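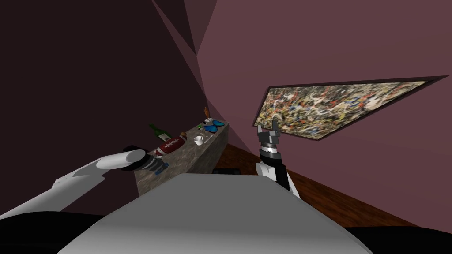
*Computer-rendered image with gray, white and black surfaces among colored objects*

**Neutral shading** is a way of coloring objects in computer graphics with only white, black and the grays between them. It is used in early versions of a model, in technical drawings and in teaching, when the form of an object is more important than its material.

## Background

The practice is older than the computer. Students of drawing have long worked from white plaster casts, where the eye is not disturbed by color and can follow the light over the surface. Makers of clay models know the same effect. Many modeling programs show a new object in a middle gray until the user gives it another material, and artists often call this view a "clay render".

## Method

The brightness of each point depends mainly on the angle between the surface and the light. A surface turned to the light becomes pale, and one turned away becomes dark. In flat shading every polygon receives one value, so the borders between polygons stay visible. In smooth shading the values are blended over the polygons - a cylinder with 32 sides can then look almost round, although its outline still shows small corners.

Very dark materials are difficult in this method. The differences in light on them are small, and two black parts which lie one behind the other may join into one shape. Some artists make black a little lighter for this reason, or add a second light from the side.

## Software

The program Vundine, developed in the town of Clorkberg, offers 9 fixed grays and no colors at all. Its successor Cliltico has over 60, together with a setting for soft highlights. Both save images with 8 bits per channel, and bands can appear in long, slow gradients. A small amount of noise is usually added against this.

## See also

- Ambient occlusion
- Grayscale
- Grisaille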